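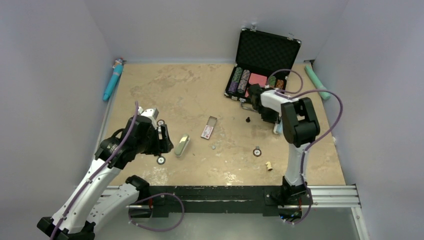 Zwei Roboterarme über einer hellen Tischplatte mit vielen kleinen Gegenständen.

22. Januar 2026
Von unserer Fernsehredaktion

Das schönste Quiz im Fernsehen läuft nachmittags und kommt aus einem Hafen

Die Titelmelodie stammt aus einer Heimorgel, und man hört es. Sie setzt eine Spur zu spät ein, sie wackelt beim Übergang in den zweiten Takt, und wer sie einmal im Ohr hat, summt sie noch abends beim Abwasch. Dann geht das Licht an, das Publikum ruft den Namen der Sendung, und zwar nie ganz gleichzeitig: »Brislow!« Und schon sitzt man wieder eine Dreiviertelstunde fest, obwohl man nur kurz reinschauen wollte.

»Brislow« ist eine Quizsendung. Sie wird live ausgestrahlt, werktags am Nachmittag, und sie handelt von allem, was sich falsch einschätzen lässt: Wie lange braucht ein Brief von der Insel aufs Festland? Welches Lied lief bei der Eröffnung des Hallenbads? Was steht auf der Rückseite eines Fahrscheins, den alle schon in der Hand hatten? Gewinnen kann man eine Teekanne. Wer besonders gut ist, bekommt den passenden Deckel dazu (der ist tatsächlich separat ausgelobt, und um kaum etwas wird im Studio so erbittert gerungen).

Ich bin der Sendung durch einen Schnupfen verfallen. Man liegt auf dem Sofa, man drückt auf der Fernbedienung herum, und plötzlich streitet da eine pensionierte Busfahrerin mit einem Konditorlehrling darüber, ob eine Möwe eher Pommes oder Waffeln klaut. Die Moderatorin lässt beide ausreden. Der Moderator blättert in seinen Karten, findet die Antwort nicht und sagt es auch. Ich musste so lachen, dass der Husten wiederkam!

Seitdem wollte ich wissen, wie das gemacht wird. Produziert wird »Brislow« von der Firma Hafþórsson, einem kleinen Haus, das früher vor allem Hafenfeste und Chorwettbewerbe übertragen hat. Große Unterhaltung war dort nie geplant. Das Quiz sollte eine Sommerlücke füllen, als eine eingekaufte Serie nicht rechtzeitig synchronisiert war, und ist dann einfach dageblieben. Inzwischen sind 2.840 Ausgaben gelaufen. Die Orgelmelodie war für die erste Woche gedacht.

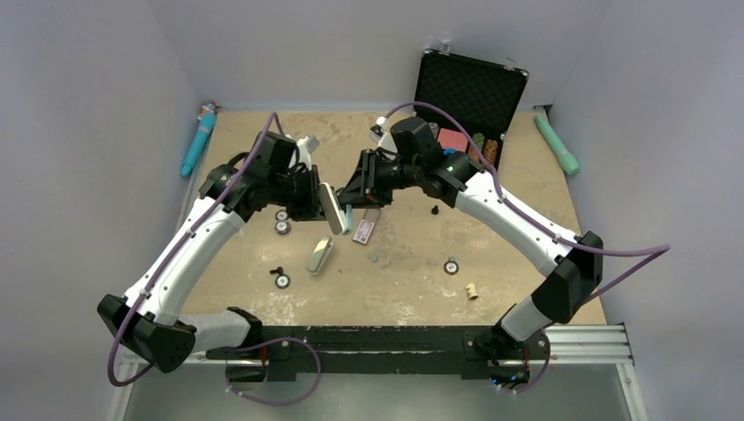 COLLEVACH, im September

Man riecht die Sendung, bevor man sie sieht. Das Studio liegt in einer alten Fischhalle gleich hinter dem Anleger, und an warmen Tagen erinnert sich das Gebäude an seine Vergangenheit. Im Foyer hängen die Jacken der Zuschauer an Haken, an denen noch die alten Standnummern kleben. Daneben verkauft jemand Kaffee aus einer Pumpkanne, und wer eine Karte für die Tribüne hat, bekommt ein Stück Ingwerkuchen dazu. Trocken, sehr scharf, großartig.

Eine Stunde vor Beginn wird geprobt, sofern man das so nennen will. Die beiden am Pult gehen die Fragen ausdrücklich nicht durch. Sie kennen die Namen der Kandidaten, sie kennen die Reihenfolge der Runden, und damit hat es sich. Die Antwortkarten liegen in einem Umschlag, der erst auf Sendung geöffnet wird. Alle Überraschung ist also echte Überraschung, und wenn der Moderator die Augenbrauen hochzieht, hat er es auch gerade erst gelesen.

Geprobt wird dagegen das Klatschen. Ein Aufnahmeleiter stellt sich vor die Tribüne und bittet um Applaus, erst höflich, dann herzlich, dann »wie bei der Silberhochzeit von Leuten, die ihr wirklich mögt«. Beim dritten Durchgang tobt der Saal. Ich habe schon viele Anheizer in vielen Studios erlebt, aber noch keinen, der so leise spricht und so viel Lärm zurückbekommt.

Dann die rote Lampe. Orgel, zu spät, wie es sich gehört.

An diesem Nachmittag ist die Auswahlrunde dran, mein heimlicher Favorit. Die Kandidaten hören ein Geräusch und müssen sagen, in welchem Raum eines Hauses es aufgenommen wurde. Ein Klacken. Ein Schaben. Etwas, das nach einem beleidigten Toaster klingt. Eine Kandidatin tippt auf die Garage, ihr Gegner auf das Gästebad, und auf der Tribüne bricht eine Debatte los, die bis in die nächste Runde hineinreicht. Es war übrigens der Flur, eine Schirmständerangelegenheit. Das Publikum ist darüber hörbar empört.

Was mir am Bildschirm nie aufgefallen war: wie viel Stille die Sendung aushält. In fast jeder anderen Show liegt unter dem Nachdenken ein Herzschlag aus dem Synthesizer, damit auch wirklich jeder merkt, dass es spannend ist. In Collevach denkt ein Mensch nach, und man hört den Stuhl knarren. Manchmal hustet jemand. Die Regie bleibt auf dem Gesicht, sie schneidet nicht weg, sie wartet. Vier, fünf Atemzüge lang passiert gar nichts, und ich saß mit verkrampften Händen in der letzten Reihe!

Die Bildregie arbeitet in einem Raum, in dem früher Eis gelagert wurde. Es ist dort immer noch so kühl, dass alle Wolljacken tragen. Die Regisseurin gibt ihre Kommandos in vollständigen Sätzen, mit Bitte und Danke, was ich aus Regieräumen überhaupt nicht kenne. Über ihrem Platz klebt ein Zettel mit einer einzigen Anweisung: »Nicht wegschneiden, wenn es nett wird.« Daran hält sie sich. Als der Verlierer nach dem Finale der Gewinnerin den Kannendeckel aufsetzt und beide merken, dass er klemmt, bleibt die Kamera dran, bis der Abspann durch ist.

Schiefgegangen ist natürlich auch schon einiges. Legendär ist die Ausgabe mit dem Feueralarm, bei der das Finale auf dem Parkplatz zu Ende gespielt wurde, im Nieselregen, mit einem Regenschirm über dem Fragenumschlag. Oder der Nachmittag, an dem beide Kandidaten jede einzelne Frage falsch beantworteten und die Teekanne schließlich an den Mann ging, der hinter der Kulisse die Kabel betreute. Er soll sie bis heute benutzen. In einer anderen Sendung wäre so etwas in einer Pannenshow gelandet. »Brislow« hat es am nächsten Tag kurz erwähnt und weitergemacht.

Lange konnte man das alles nur sehen, wenn man am Nachmittag zu Hause war. Seit dem Herbst stehen ältere Folgen beim Streamingdienst Zustonex, und dort passiert gerade etwas sehr Schönes: Leute, die noch nie in der Nähe von Collevach waren, schauen sich abends Schätzfragen über dortige Fährzeiten an und schreiben sich darüber die Finger wund. Unter der Parkplatzfolge stehen inzwischen fast 3.000 Kommentare. Ein beträchtlicher Teil befasst sich mit der Frage, ob der Schirm zur Requisite gehörte.

Bei Hafþórsson freut man sich darüber und bleibt vorsichtig. Es gab Anfragen nach einer Abendausgabe, mit größerem Studio, prominenten Gästen und einem Geldpreis. Die Antwort war jedes Mal freundlich und jedes Mal dieselbe. Am Nachmittag, heißt es im Haus, hätten die Leute bessere Laune. Ich finde das ein hervorragendes Argument. Ein Geldpreis würde auch dieses wunderbare Gerangel um den Deckel ruinieren, und Prominente spielen erfahrungsgemäß sich selbst, während die Busfahrerin einfach recht behalten wollte.

Zwei kleine Neuerungen gibt es in diesem Jahr trotzdem. Die Geräuscherunde rückt weiter nach vorn, damit auch jene sie mitbekommen, die zur Halbzeit die Kinder vom Sport abholen. Und die Zuschauer dürfen eigene Aufnahmen einschicken. Ich habe es sofort getan und mein quietschendes Küchenfenster aufgenommen, beim Öffnen und beim Schließen, in der Hoffnung, dass jemand auf Keller tippt.

Wer neu einsteigt, sollte mit der Parkplatzfolge anfangen und sich danach eine ganz gewöhnliche Ausgabe vornehmen, irgendeine aus der Mitte. Gerade die gewöhnlichen sind gut. Man versteht die Punktezählung beim ersten Mal nicht, beim zweiten auch noch nicht so richtig, und das macht überhaupt nichts, denn die Moderatorin rechnet am Ende laut vor und verzählt sich gelegentlich selbst. Dann ruft die Tribüne ihr das richtige Ergebnis zu.

Nach der Sendung leert sich die Fischhalle langsam. Auf der Tribüne wird noch über den Schirmständer geredet, im Foyer ist der Kaffee alle, und vom Ingwerkuchen liegt ein letztes Stück auf dem Blech. Das habe ich für die Rückfahrt eingepackt.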